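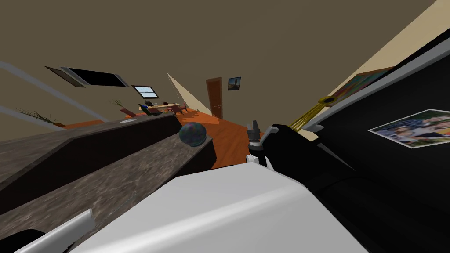
Section 4: Bringing the robot into the working day

This section is for site managers and shift leads who are setting up a Sternora two-arm unit in a staff kitchen or shared break area. It covers what has to be agreed with the people who work there, how duties are handed over, and what to do when the unit and a member of staff want the same space. Mechanical installation is in Section 2 and network set-up is in Section 3. Finish both before you start.

The simulated kitchen supplied with the planning software is used throughout this section. Staff can practise in it before the unit is switched on at your site.

4.1 Before the first shift

1. Open the planning software and load the practice kitchen. Check that both arms appear in the view, the white one and the black one.

2. Move the view until the fridge, the counter and the open floor beyond it can all be seen. The view may tilt steeply when the arms are raised. To level it, press Reset View.

3. Mark the areas the unit may enter at your own site. Use the floor plan you made in Section 2. Do not copy the areas from the practice kitchen, as the distances will be different.

4. Mark the areas that belong to staff at all times. As a minimum these are the seating, the main door and the route between them.

5. Print the plan and put it up where people will pass it. Staff who have no login for the software need to be able to read it too.

Note: The practice kitchen has a dining table and chairs on the far side of the counter. At most sites this is how the room should be divided, with the unit on the work side and people on the seating side.

4.2 Agreeing the duties

The unit should take over a duty only after the person who does it now has been asked how it is done. Written job sheets are often out of date and leave out the small things, such as which cupboard sticks or which shelf is kept for the night shift.

1. List every kitchen duty done in a normal week, with the role that does it.

2. Against each one, write R (robot), P (person) or S (shared).

3. Go through the list with the staff concerned. Allow 40 minutes for this meeting and hold it in paid time.

4. For each duty marked R, write down what the person will do with the time instead. If there is no answer yet, leave the duty marked P until there is.

5. For each duty marked S, write down who starts and who finishes. A shared duty with no named finisher will be left half done.

6. Enter the final list under Duties > Site List and press Save. The unit will not begin a duty that is not on this list.

Caution: Do not mark the emptying or sorting of the fridge as R during the first month. The unit can't judge whether an unlabelled item has been left on purpose.

At the Donddale depot, the first list had 19 duties on it. Counter clearing and restocking went to the unit, and fridge sorting stayed with the cleaning staff, who asked to keep it. The two cleaners on the early shift now start on the wash rooms and come to the kitchen last. Their hours did not change, but the order of their work did, and it took a few weeks before the new order suited both of them. Allow for this at your own site.

4.3 Personal and decorative items

A staff kitchen is rarely bare. In the practice kitchen there is a photograph on the fridge door and a framed painting on the wall, and a gold tasselled decoration hangs close to the gripper. There is also a multicoloured ball on the counter. Your site will have its own things of this kind.

1. Walk round the room and note anything fixed to a door, hung up, or left out on a surface.

2. Ask who each item belongs to and whether it should stay.

3. Enter every item that stays under Items > Leave Alone. The unit will go round it.

4. Where something hangs within reach of either arm, ask the owner if it can be moved. If it has to stay where it is, draw a keep-out area round it.

5. Repeat the walk once a month, and again after any office party or move of desks.

Note: Do not clear personal items away to make set-up quicker. At the Sandhu Street office this was done over a weekend, and it caused more complaints than anything the unit did afterwards. The items were put back and added to the Leave Alone list.

4.4 Running the first supervised shift

1. Choose a quiet part of the day. Avoid the main meal break.

2. Tell everyone on the shift that the unit will be running, and for how long.

3. Put one trained person in charge of the stop control. They should have no other work during this time.

4. Set arm speed to Low.

5. Start one duty only. Clearing the lower counter is a good first choice.

6. Watch the duty through to the end. If an arm stops short of an item, do not hand the item to it. Press Pause, wait for the steady light, and then move the item.

7. Record every pause and its cause in the shift log.

8. At the end, ask the staff who were present what got in their way. Write this in the log as well, in their own words.

Warning: Never reach between the two arms while the unit is live. A still arm may be waiting for the other one to finish.

Caution: The area in front of the fridge is the most common place for a person and an arm to meet. Keep it as a people-first area, so that the unit draws back when someone steps in.

4.5 Changes to roles

Someone at the site will need to look after the unit day to day. Jelbridge calls this role the kitchen lead. It takes more time than most sites expect, mainly in the first weeks - wiping down grippers, answering questions, and clearing pauses.

1. Offer the role to the staff who already work in the kitchen before looking elsewhere.

2. Give the kitchen lead the full operator training in Section 7.

3. Put the role in writing, with its hours. It should not be added on top of an existing full workload.

4. Name a second person to cover leave and sickness.

The unit keeps a record of duties done, pauses and stops. It does not record how fast people work, and the log should not be used for that purpose. Tell staff what is recorded and show them the log screen if they ask to see it.

4.6 Review

Hold a review after 68 hours of running time, and another at 1,000 hours. The counter is under Status > Running Time.

At each review:

- compare the duty list with what is really being done
- return to P any duty that staff regularly finish or redo by hand
- check the Leave Alone list against the room
- ask the kitchen lead whether the written hours are enough
- raise arm speed to Normal only if the kitchen lead agrees

Send a copy of the review sheet to your Jelbridge contact if any duty has been changed. If nothing has changed, keep it on site with the shift log.

For faults and stop codes, go to Section 5.

Section last revised 2024-03-13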